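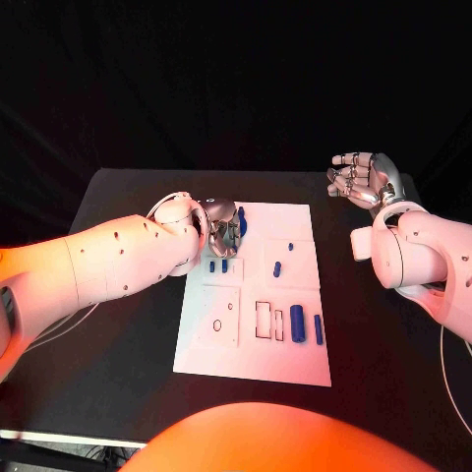
Fig. 2. Left hand closed on a blue cylinder, right hand open.

Building a Lead-In Playlist in Flotside

A lead-in playlist warms up your ears before a full album, and it's one of our favorite things in Flotside! Give yourself an evening with it.

1. Open the album page and tap Lead-In.
2. Pick a length. The default is 20 tracks, and the maximum is 51.
3. Add songs from the years before the album came out. Influences, side projects and early singles all work beautifully.
4. Drag the track you want last to the bottom. Try something close in mood to the album's opener (a quiet one before a quiet one is lovely).
5. Set Crossfade to 2 seconds, then tap Save.

Note: Live recordings often come in louder. Turn on Even Volume if you mix them with studio tracks.

Caution: Deleting a lead-in also deletes its listening notes. Export them first under Settings > Notes.

To play the album straight after the lead-in, switch on Roll Into Album before you press Play.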